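Brorley Cistern Service Kit

Suits most close-coupled toilets with a lever flush

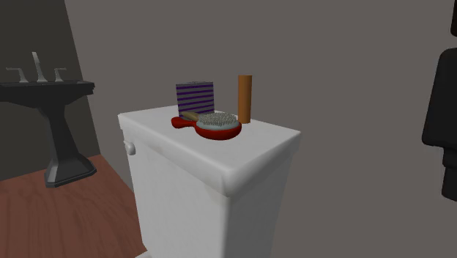
The Brorley kit replaces the working parts inside an older cistern without changing the pan or the tank. It includes an inlet valve, a flush valve, a lever arm, two tank bolts and a full set of rubber washers. Most people fit it in an afternoon with an adjustable spanner and a towel.

The inlet valve adjusts in height to suit different tanks and fills from the bottom, so it is quieter than the old ballcock style. It is made for town water. If you are on tank water with a pump, ask for the Rurik inlet valve instead - it has a larger filter that you can rinse under the tap.

Before you order
Check which side your lever is on. The standard arm suits front left and side mounting. Right-hand arms are sold separately.
Measure the inside depth of the cistern with the lid off.
Turn the stop tap to make sure it still closes. Replace it first if it doesn't.

Details
Colour of lever: white or chrome
Washers: rubber, 12 in the pack
Guarantee: 60 months on valves, 12 months on washers
Spare parts: seals and lever arms are kept in stock at our Andrade store

Delivery
Orders placed before 2 pm leave the same day. Allow longer for country addresses in February while the warehouse does its stocktake. Unopened kits can be returned within 21 days.

For trade prices or help matching an old part, email a photo of the inside of the cistern to Imelda Evangelista at the parts counter.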